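Week 5: The Live Album as a Document
Notes from Chiyo Hamada

Welcome back, everyone! Last week we talked about studio craft, and I know a few of you are still arguing over tape echo (please keep going). Tonight we turn to the concert record, and to the question of how much of a night out can be pressed onto two sides of vinyl.

Our main listening is Edileuza Pimentel's set at the Clundine, a supper club with 40 tables and a very forgiving piano. Notice how long she talks before the second number - nearly a whole verse's worth - and how the band keeps vamping softly under her until she's ready. 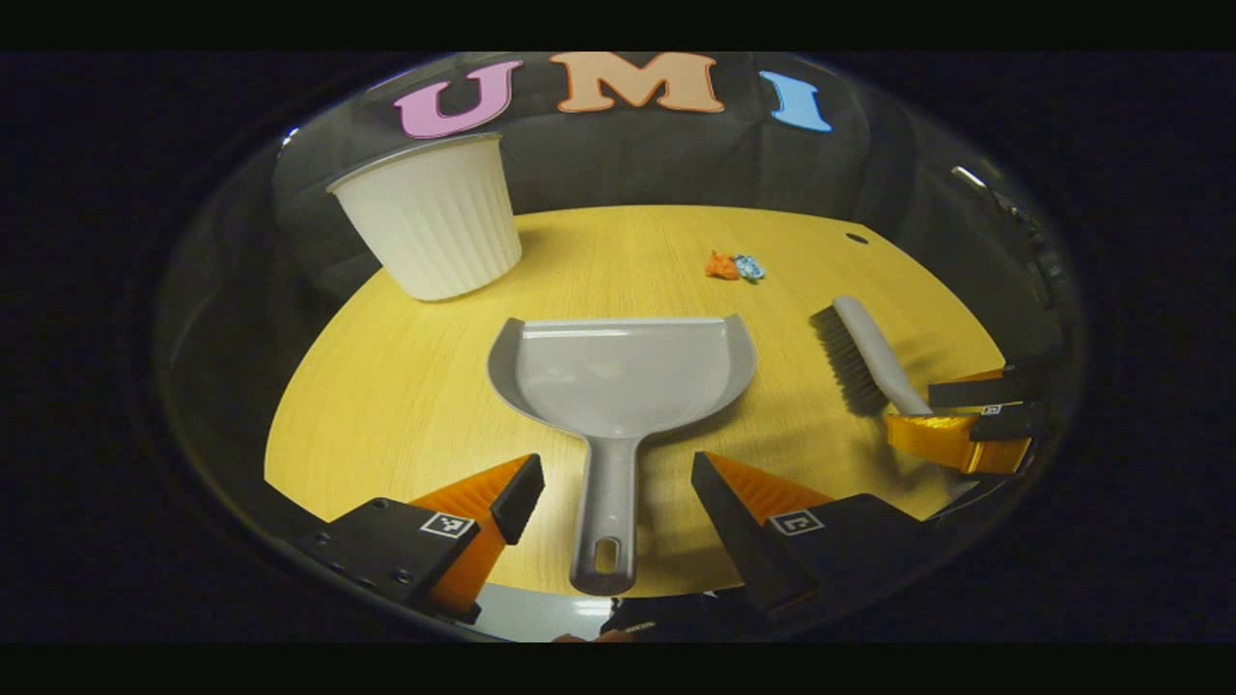
Things to listen for
1. Where does the applause start, and does it ever sound pasted in?
2. How close is the singer to the microphone on the ballads compared with the fast numbers?
3. Which jokes still land when you can't see her face?

For next time
Read the Husutdale liner notes, all 24 pages if you can manage it, and bring one page of your own on a live record you love. Papers are due 3/9/23, on my desk or under the door.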